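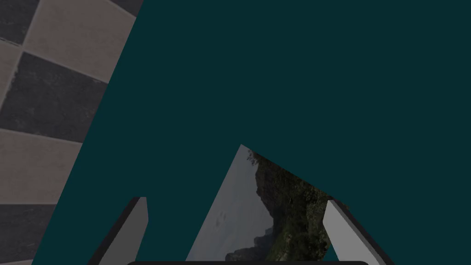 Visitors to the Drurno Playhouse are asked to read the answers below before contacting the box office. They apply to all productions in the main house and, unless stated otherwise, to the Ellis Studio.

## Booking and tickets

**How do I book?**

Tickets may be bought online, by telephone or in person. The box office opens at 10 am and closes at 6 pm, or at the start of the evening performance where there is one. Telephone lines close an hour earlier.

**Where will I sit?**

The main house has 849 seats on two levels, all of them numbered. Seats may be chosen from the plan at the time of booking. Seating in the Ellis Studio is unreserved, and doors open 20 minutes before the performance.

**Can I exchange my tickets or have a refund?**

Tickets may be exchanged for another performance of the same production up to 24 hours beforehand, subject to availability. Any difference in price is payable at the time of exchange. Refunds are given only when a performance is cancelled or moved to another date. A change of cast is not grounds for a refund.

**Are there reduced prices?**

Reductions are offered to full-time students, people under 18 and people receiving means-tested benefits. Proof may be requested on arrival. Reductions cannot be added after a booking has been completed, and only one may be used per ticket.

**Do you accept school parties?**

Yes. Schools pay the group rate for pupils and receive two free places for accompanying staff. A provisional booking is held for three weeks, after which unpaid seats are released for general sale. Study notes are sent to the lead teacher once payment has been received.

## Attending a performance

**What happens if I arrive late?**

Latecomers are admitted at a suitable break, which is decided by the company and differs from one production to another. In some cases this will be the interval. Performances in the Ellis Studio have no late admission.

**Is there an age limit?**

Guidance is given on the page for each production. Children under two are admitted only to performances marked as suitable for families. Every person attending must have a ticket, including babies in arms.

**May I take photographs?**

Photographs may be taken in the foyers and in the auditorium before the performance begins. Photography and recording are not allowed once the house lights have gone down. Mobile phones should be switched off - silent mode is not sufficient.

**Can I bring food and drink?**

Drinks in plastic glasses and ice cream bought on the premises may be taken into the main house. Hot food may not. The Fabbri Bar, on the first floor, serves light meals until half an hour before curtain up, and interval drinks can be ordered there in advance.

## Access

**How do I book a wheelchair space?**

Wheelchair spaces are in the stalls and are reached by level access from the main foyer. They can be booked online or by telephone. A companion seat is provided free of charge where one is needed.

**Are there captioned or audio-described performances?**

Most productions running for longer than a week include one of each. Dates are listed in the season brochure. Headsets for audio description are collected from the cloakroom and should be reserved when booking.

## Hiring and taking part

**Can my company hire the theatre?**

Both spaces are available to amateur and professional companies outside the main season. Applications for the following year close in July. A technical drawing and a schedule of charges are sent on request.

**Do you read new plays?**

Unpublished full-length plays are considered through the Rirnisero Reading Scheme. Writers may submit one script in any year, and a reply should be expected in some 3 months. Musicals and adaptations are considered only where the writer holds the necessary rights. Scripts are not returned.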